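Chapter 4
Watching a Task Before You Program It

When I started running the robotics club at Windwood, I made the same mistake every September. I handed out the motor kits on the first day. By the second week we had a pile of arms that could wave, and not one kid who could tell me what the arm was supposed to do once it got to the drawer. Wave at it, I guess!

So now we start with chores. Before anybody in my class touches a motor, they spend two weeks looking at how people do ordinary stuff around the house, from the point of view of the person doing it. My students groan about this (Recep Saraç groaned the loudest, and then wrote the best notes in the group). In this chapter you'll do the same thing, and you'll finish with a written task plan for a project we'll call Itach, the laundry helper you're going to build in Chapters 5 through 9.

Let's take something you've done a thousand times – getting clothes out of a drawer. If I asked you for the steps, you'd probably say "open the drawer, take out the clothes, close the drawer." That's what I'd say too. Now try looking at one moment of it, from up where the head is, and see how well those three steps hold up. 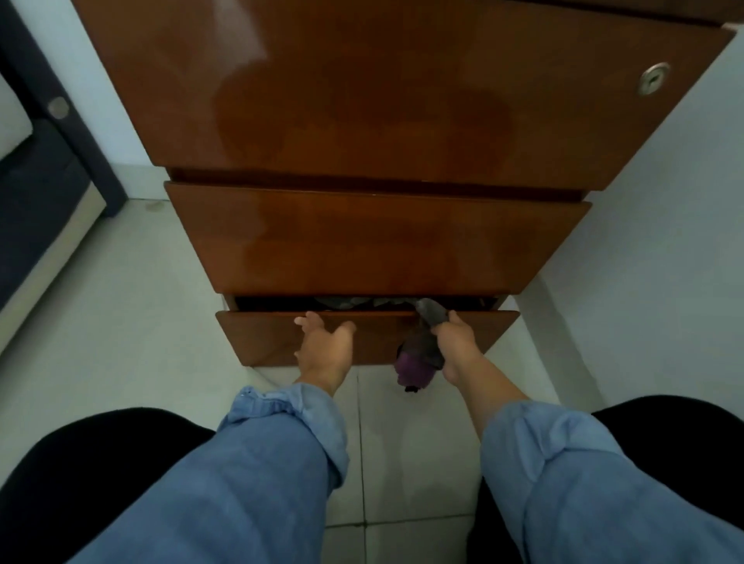

Figure 4.1 Two hands at work on a partly open bottom drawer.

The right hand is the one everybody notices, the one with the gray bundle. But what's the left hand up to? It's curled over the top edge of the drawer front, and my class spent most of a period arguing about it. Beril Güneş said it was steadying the drawer. Chie Ebihara said it was pushing. I can't settle that from one picture and neither can you, so in your notes you write down both and put a question mark next to them. I love question marks in a task plan. They show you where you need to go look again.

Then there's the cloth itself. The gray fabric runs up over the edge, with its end still partly tucked in the drawer. So is that bundle "out" or "in"? Your three-step plan doesn't have a word for it, and your program won't either unless you give it one. We'll call this an in-between state, and you'll be meeting a lot of them.

Before you go on, get a notebook and do this warm-up:

1. Pick a drawer at home and take one piece of clothing out of it, slowly.
2. Write down what each hand does, in two separate columns.
3. Mark every in-between state with a star.
4. Trade notes with a partner and try to follow theirs exactly as written.

Step 4 gets pretty silly, so leave time for it. Keep your notes, too. In Section 4.1 we'll turn those two columns into a chart that your robot can use.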